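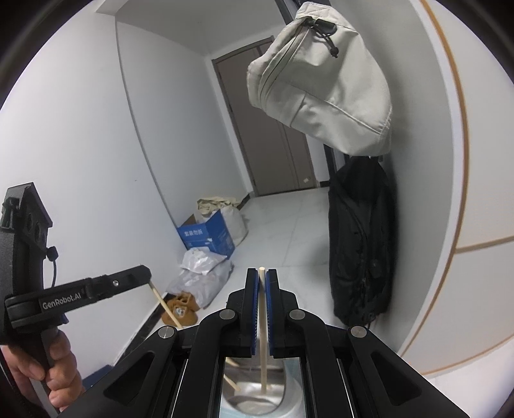

Chopstick held between ridged blue pads, lower end in the metal container. Second gripper at left.

Releo chopstick trials - README

Notes and clips from trying out two-fingered hand-held grippers on thin wooden sticks. 2832 clips are in the release. The collection plan said 3000 and we dropped the rest for missing timestamps.

What we wanted to know: do ridged pads hold a round stick better than the flat pads in the older Lostano set? Tala Haddadin thinks yes. I don't think this data can tell you. The two sets had different operators and different sticks, and Lostano has no slip labels at all.
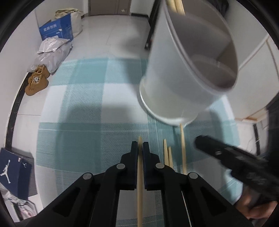
One stick clamped upright, three more on the checked cloth, second gripper coming in from the right.

Known problems

- Slip labels were done by eye by Maysoun Saliba and Dima Twal. They disagreed on 10 of the 20 clips they both checked, so treat that column as a guess.
- Fast moves blur, and the fingertips are hard to place when they do.
- No force readings. Please don't quote grip strength from this.
- "success" means the operator pressed the button. I would not train on it without looking at the clips first.

Split by operator, never by clip - a random split will flatter your model.

Corrections to Ailbhe Horgan. The next version is planned for October, if the relabelling gets done.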